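Skedow, kit de manutenção para célula de dois braços: três meses de uso

Comprei o kit da Skedow em janeiro, depois de passar um fim de tarde inteiro à procura de um parafuso que a pinça esquerda tinha decidido dispensar. Custou 60 euros com portes, o que me pareceu caro para uma caixa com chaves, braçadeiras, almofadas para os dedos e um folheto. Continua a parecer.

As chaves são boas. A sextavada mais pequena entra nos furos dos elos sem lutar e ainda não arredondou nenhuma cabeça, proeza que a minha antiga, comprada num saldo da Grunley, nunca conseguiu. As braçadeiras de cabo são outra conversa: abrem com a unha, ótimo, e às vezes abrem sozinhas. Uso 3 por braço e deixo o laço do punho bem folgado. Se o cabo ficar curto, o braço estica-se e é o conector que paga.

O folheto, traduzido por alguém com pressa, manda reapertar a base a cada 2.000 ciclos e «acariciar o sensor com pano». Aperto quando o contador mo lembra (ia em 3.517 à hora de escrever) e faço sempre o mesmo teste no fim: dois cubos de letras encostados, uma pinça de cada lado, e aproximo os dedos devagar até prenderem. Se um cubo foge para cima, as almofadas não estão paralelas. Afrouxa-se, corrige-se, repete-se, diz-se um palavrão.
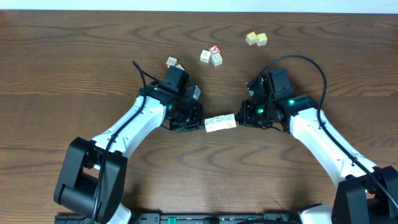 Teste de aperto com dois cubos brancos, o da direita um pouco mais alto.

As almofadas de substituição colam bem, mas vêm sem marca de centro. Acabei por riscar uma a lápis. As da Hlongwane trazem a marca e custam quase o mesmo.

Quatro estrelas pelas chaves, duas pelas braçadeiras, e o folheto guardei-o para os dias tristes. Para quem já tem ferramenta decente, bastam as almofadas avulso.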